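Sugar, fruit and "detox" plans: your questions answered

By Orysia Kushnir

I get sent a lot of diet claims by readers, and most of them fall over when you give them a light push. These are the ones that keep coming back.

Is fruit sugar as bad for you as ordinary sugar?

The sugars themselves are much the same. Whole fruit also brings water and fibre, and it takes a while to chew, so few people eat enough of it to matter. Juice is another story, and a glass of it goes down in seconds. When somebody tells you to give up apples, ask what they are selling.

Do I need to detox after a holiday?

No. Your liver and kidneys have been at it the whole time. I have asked the makers of several plans which toxins they remove, and I have yet to be given the name of one.

What about the Flovell seven-day cleanse?

I read the leaflet twice. It says that 141 people "felt lighter", which I can well believe, as they had been living on broth. There was no comparison group and nobody was weighed a month later. I wouldn't pay for it.

The Starico app says I should eat 30 different plants a week. Is that a real target?

Variety is a decent idea. The exact number is shakier than the app makes out, and it gets very odd when you are awarded points for a pinch of dried oregano. If counting helps you buy more vegetables, carry on. If it makes you miserable, stop.

Does eating fruit after a meal make it rot in your stomach?

This one has been going round for decades. Stomachs are very acidic and food moves on through them. Have your pudding.

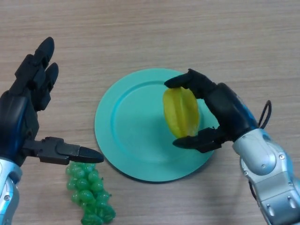
Are frozen fruit and vegetables second best?

Usually not. They tend to be frozen soon after picking, while the "fresh" beans in the shop may have spent days in a lorry. Texture suffers, mind — I wouldn't put thawed strawberries on a cake.

Is the Hladun berry powder worth the money?

I doubt it. The tub promises "663 active compounds", but any plant contains a great many compounds, and a big number on a label tells you nothing about whether they do you any good. Buy berries.

Why did you change your mind about breakfast?

A reader in Wosholm wrote in April to complain that I used to call it essential. She was right to complain. The evidence I leaned on was weaker than I thought, so I took the article down. Eat it if you're hungry.

Can you look at my own diet plan?

Sorry, no. I can't give personal advice, and if you have diabetes or kidney trouble you should speak to your GP before changing what you eat. You can send me a claim to look into, though — please include the label or a link.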